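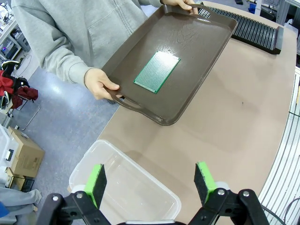
Ásdís says the wire must come down from the birch before the autumn storms, and that I should run it along the fence, where it will be lower but at least it will still exist in December. She wrote this to me in the morning, in three short messages, and the last one was only the word "fence".

23rd June

I have thought about her advice the whole day. The wire is 32 meters long, from the window of the kitchen to the birch and then in a corner to the old post at the end of the garden. I bought it at Vanhove last spring. It was the end of a roll and the man let me have it for less. When there is wind, the birch pulls it and I hear it in the headphones, a small scratching, and then I cannot follow what the speaker is saying. On the fence it would be quiet. But the fence is low and it goes past the neighbor's garage, and his garage door has a motor which I can hear on every band.

Last night I listened from a little before eleven. In June the nights are poor for this hobby. The sky stays light, the high bands stay open late and the low ones are full of thunder from far away. Still I like to try. First I had only noise, then a man reading something very slowly in Spanish, possibly prices. Then on 9 MHz a station came up that I did not know. It was a woman who sang with one string instrument behind her. It was strong for a minute, then it went under, then it came again as if somebody opened and closed a door. I held the headphones with both hands, which does not help at all.

I stayed with it for 45 minutes. There was never a name. When the song was finished there was talking, and I do not know even which language it was. I wrote in the book what I could: the time, the strength, "woman, slow song, one instrument, then a man, laughing". When I read it today it looks like notes about a dream.

In the old days one sent a letter with such notes to the station, and the station sent a card back. My uncle had a shoe box of these cards. As a child I was allowed to look at them on Sundays, with clean hands. There were palm trees, towers, a fish, a king. I could not read what was on them and he could not either, most of them, but he knew from each one what kind of night it had been. He would say, this one was with snow, or this one was when your aunt was in the hospital. I have his book now but the box was lost when the house in Tarkness was sold. I have asked everyone. My cousin thinks it went with the kitchen things.

After lunch I worked on the small amplifier for the antenna. It goes slowly. I do not have the hands of my uncle and I also do not have his eyes any more, I mean eyes like he had at my age. I have read the drawing so many times that I know it like a poem, but when I turn the board over then left is right, and I must begin again. Two times I put the same part in the wrong way. I drank tea and took it out. The Zaltero solder is better than the one I had before, it smells less and it flows nicely. Ataahua Kingi wrote to me that I should draw the back side on paper first, in mirror, and keep the paper under the lamp. I did it and it is a good trick. I am a little ashamed that I did not think of it by myself.

I must answer Ataahua properly. She listens from the other side of the world and for her it is winter now, with long nights, and her letters are full of stations. She had one on the low band from 3,000 kilometers away with a wire lying on the grass! On the grass, wet, with sheep walking over it. I told Ásdís about the sheep and she said, you see, it does not need a birch.

Perhaps she is right. What I would miss is seeing it. In the morning when I stand in the kitchen with my coffee, the wire goes out from the window and up into the leaves, and there is often a small bird on the first part, always near the window and never in the middle. On the fence I would not see the wire, only the neighbor's garage.

In the evening I called my sister. She asked what I do with all these stations if I cannot understand them. I tried to explain it and my explanation was not good, in her language or in mine. I said that when I came to this country I understood almost nothing for a year, in the shop, on the bus, at work, and that I was tired every day from this. With the radio it is also not understanding, but I may sit down, and no one is waiting for my answer. She was silent and then she asked if I am eating well. I said yes. We had fish.

Things for tomorrow. Ask at Vanhove for the insulators, the white ones with two holes. Look for the thin book with the frequencies, I think it is under the Hedix. Clean the Hedix also, the big knob is sticky again and jumps past the place where I want to be. Measure the fence, only measure. Write to Ataahua and send her the note about the woman and the one string instrument. If somebody knows what that was, it is her.

It is now half past ten and still not dark. I will try the same frequency once more before I sleep, with the window closed this time, the moths came in yesterday and one of them sat on my book the whole evening.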